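Workshop diary, September - sorting the front room

Start 7:40. The floor had to be clear before anything else could be decided, and it is still not clear.
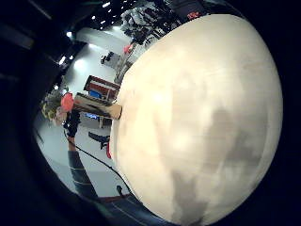
Morning, lighting

The ceiling was painted black by the previous tenant and I have stopped arguing with it. The spotlights do their job. The pale floor throws enough of it back that I can read a tape measure at floor level without a headlamp, and that was the only requirement I wrote down when I took the lease on the Wemstead unit. The far corner is darker than the rest and stays that way whichever way I turn the heads. I will put nothing there that needs reading.

Breaker for the lighting circuit is number 9 on the board. Writing it here again as I spent ten minutes last month looking for it.

Cabinet

The wooden cabinet with the red frame stays. Mio Kinoshita offered to take it for her hallway, and for a day or so I was going to let her, but it is the only piece in the room with a back panel that is still square. I checked the diagonals with the long tape and they agree to within the thickness of a pencil line. One hinge is tired. The screws have been replaced once already with a size too large, so the holes will need plugging with dowel and redrilling.

Contents are a separate matter. There is something blue in there that I have moved from one side to the other on three occasions without deciding about it. It goes out by the end of the month or it gets a label.

Finish: the red is oil paint over something older. A scrape at the bottom inside edge showed a brown layer and then bare wood. I don't intend to strip it. Touch-up only, two thin coats, and not until the room has been swept twice.

Board

The tan board is to become the top for the low bench. I have had it propped at one angle or another for weeks and have walked into it from both sides. Measured 169 cm on the long edge, against a gap of 171 cm between the wall and the side of the cabinet. Two centimeters total is acceptable. One at each end, no scribing.

Decha Ongart thinks it will sag without a center leg. He may be right. I loaded it across two trestles with paint cans at the middle and left it during lunch - deflection 7 mm, recovered to under one after the cans came off. A batten along the back edge should halve that. If it doesn't, he gets his leg.

Edges need easing. I'll use the small block plane, then 120 grit, then stop. The last bench I made was sanded until it was unpleasant to write on.

Screen table

The little table with the thin legs is holding up so far. The screen throws a blue light at night that can be seen from the street. Mio mentioned this, having passed on her way home. I have set it to sleep after five minutes. The table wants felt pads under the feet, as the floor picks up marks easily and they do not come off with water. They come off with a white eraser, slowly.

Equipment stack

Everything gray or black ended up in the same pile, and that is the whole of the filing system at present. I made a start on a proper inventory after lunch and got through the top layer. Entries so far:

Linex power supply, bench type, fan noisy. Keep.
Linex power supply, same type, fan silent because it does not turn. Repair or part out.
Multport hub, all sockets tested, one loose. Keep, tape over the loose one.
Two metal enclosures, empty. Keep one.
A bundle of leads with the wrong plugs. Out.

The rest waits. The stack is too deep for its height and I do not like how the upper part leans when I pull from the front. Work from the top only. I have ordered shelving from Morikawa, rated 3000 N per bay, far more than needed, but the lighter model had a two-month lead time and the heavier one was in stock. Uprights are to be fixed to the wall and not just stood against it. I will need longer anchors than the ones supplied, as the plaster is thick on that side.

Plants

Yellow and green cluster on the left side of the room. They have been in three places since spring and look no different in any of them. I would like them nearer the door, where they would be out of the sawdust, but then they narrow the path for anything wide coming in. Leave until the shelving has been delivered and carried through. After that, door side.

Cables

Too many on the floor. The rule I set in the spring was that nothing crosses the walkway, and I have been breaking it daily. Intend to run everything along the skirting in surface trunking, 25 mm, with one drop at the bench and one at the cabinet. Black cable shows up well on this floor, so at least no one has tripped. The trunking will be white as the shop had no gray.

Small items found loose on the floor in the afternoon: one black cap, origin unknown, two wall plugs, a pencil. The cap is in the jar on the windowsill with the others. If it belongs to the trestles I will find out when one of them starts to slide.

Evening

Decha came by at six with the dowel and a better drill bit than mine. We plugged the hinge holes on the cabinet - glue, dowel tapped flush, clamped over with a scrap. He wanted to redrill tonight. I said tomorrow. The glue tin says one hour for handling and a full day for load, and a door is load.

Swept once. Second sweep after the board has been planed.

To buy: felt pads, trunking, 80 mm anchors, one liter of the red or as near as they can mix it. Take the paint scraping along in an envelope for matching. Ask whether they still cut batten to length or whether I need to bring the saw home again.

Stop 8:15. Lights off at the switch, breaker left on.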